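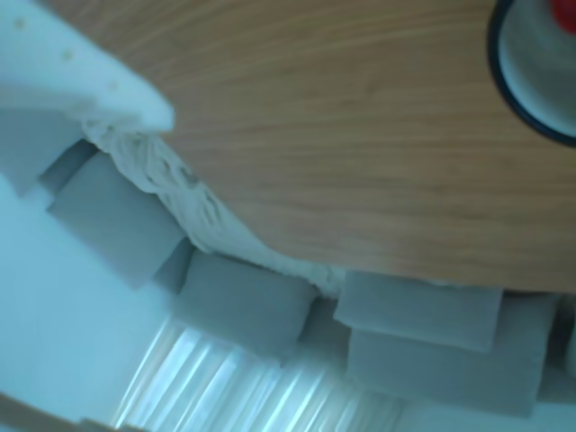
So how far is it from Vullusberg to Drunberg on foot, if you go by the ridge and skip the road? Fourteen miles by the old map, and my feet would like it noted that the old map ignores every single hill.

2023-11-12

I did it! The whole ridge, end to end, with Isabelle Desjardins setting the pace and me puffing along behind with the sandwiches. We had meant to do this back in May, and then it rained, and then her knee went, and then it was suddenly fall and we looked at each other and said now or never.

Up at 4, which was awful for 90 minutes and wonderful after that. Frost on the first pasture, all the fence wires white, and a fox trotting along the wall like it had an appointment. Isabelle saw it first (she sees everything first, I was looking at my laces). The climb out of Vullusberg is steeper than I remembered, but then you come up through the beeches and there's the whole valley, with fog lying in the bottom and only the church tower sticking out. I must have said "oh wow" at every bend.

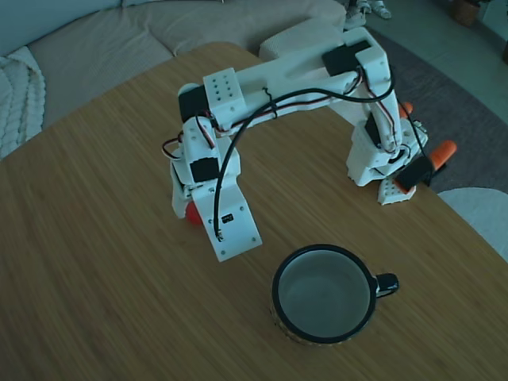
After the beeches the path splits, and we took the left fork toward Trirnham, the longer way, so that we could stop at Van Acker for soup. Best decision of the day! Leek and potato, with a slab of dark bread and butter so cold it wouldn't spread. The woman there remembered us from the spring before last and asked after the knee. There were six other walkers in, all steaming by the stove, and one of them told us the stepping stones were under water, so we went around by the bridge.

The second half was windier. My left heel started complaining at the quarry and I put on the last of the good plasters. Need to buy more. Also need new liners, the gray ones have had it.

But the light coming down into Drunberg! Low and gold, every puddle lit up, and rooks going over in a great noisy crowd. We got in with ten minutes to spare for the bus and Isabelle fell asleep before the first stop with her hat over her eyes.

Boots are by the radiator, stuffed with newspaper. Soup recipe to try this week: leeks, potatoes, a bit of nutmeg I think. And I want to ask Isabelle about doing it the other way in spring, Drunberg first, so the beeches come at the end.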